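Breakfast nook: built-in bench or just chairs?
Kitchens & Dining > Seating
17 replies, showing most liked

crumbtray
Started December 22, 2025

So excited, we finally have a corner to eat in! We moved to Flusinville with a kitchen that has a bay window and nothing under it, and I want an L-shaped bench with storage so badly. My other half says chairs, end of story. The table is settled (a Skarkberg pedestal, oval, walnut top). Talk me into it or out of it.
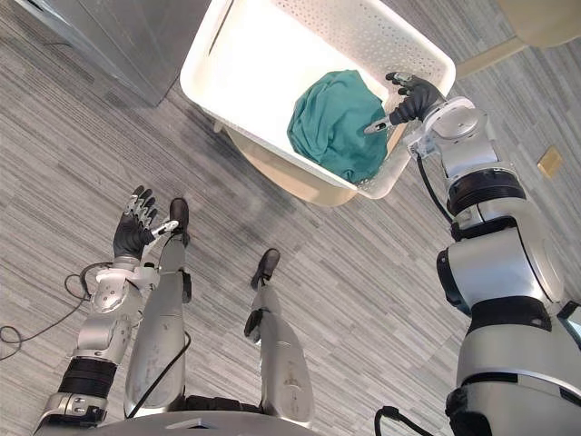 Cushions are the part I keep thinking about. The walls are white and the cabinets are gray, and everybody I ask says to go beige so it won't date. But I love a strong color on a bench! The teal of that cloth against the white basket and the gray striped carpet is pretty much the mix I'm after, only with walnut in the middle of it. Skollis has a wipeable fabric close to it and I've ordered swatches.

gravyboat_17
Bench, bench, bench. We put one in last February and it's the best thing in the house. You can squeeze in 2 extra kids for pancakes and they love it. Get a pedestal table (you have one, perfect) so people can slide in without hitting a leg.

leafandleg
Going to disagree. Whoever sits in the corner is stuck there until everyone else is done. My parents had a built-in and my grandmother wouldn't go near it. Chairs move, and you can take them to another room when you have company.

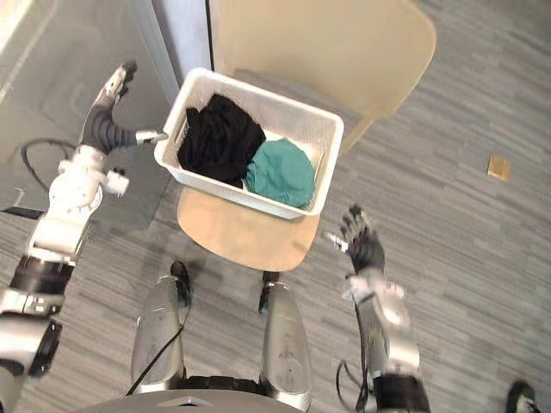 butlers_pantry_blues
Long post · 2 min read

You're both right, which is why I'd do both! Bench along the window wall only, chairs on the open side. No trapped corner, and you still get the storage and that cozy feeling. Things I learned building ours:

Make the seat height work with the cushion on it. We forgot, and our first version felt like a bar stool.

Tilt the back a little. A straight back looks so crisp in photos and you will hate it by the second cup of coffee.

Drawers over lift-up lids, every time. With a lid you have to move the cushions and whoever is sitting on them.

leafandleg
OK, one straight bench I could live with. Still wouldn't do teal. Oil from a grilled cheese shows on everything except patterns.

gravyboat_17
Ours is solid navy, 4 kids, looks great. Wipeable fabric is a different world now!

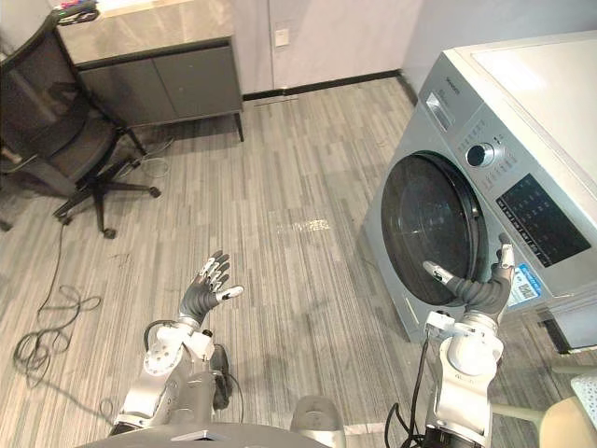 Update from crumbtray: we picked a plan

Straight bench under the window, drawers, 2 chairs across from it, and everyone in this house is speaking to each other again. Figueiredo is building the base and they're fine with us painting it ourselves. The swatches came too, and the teal next to the walnut is gorgeous. leafandleg, I did order a patterned one for the pillows, so you got your way a little. Does anyone have an opinion on piping? I want it and I can't tell if it's a crumb trap.

butlers_pantry_blues
Total crumb trap. I have it on all of mine and I'd do it again.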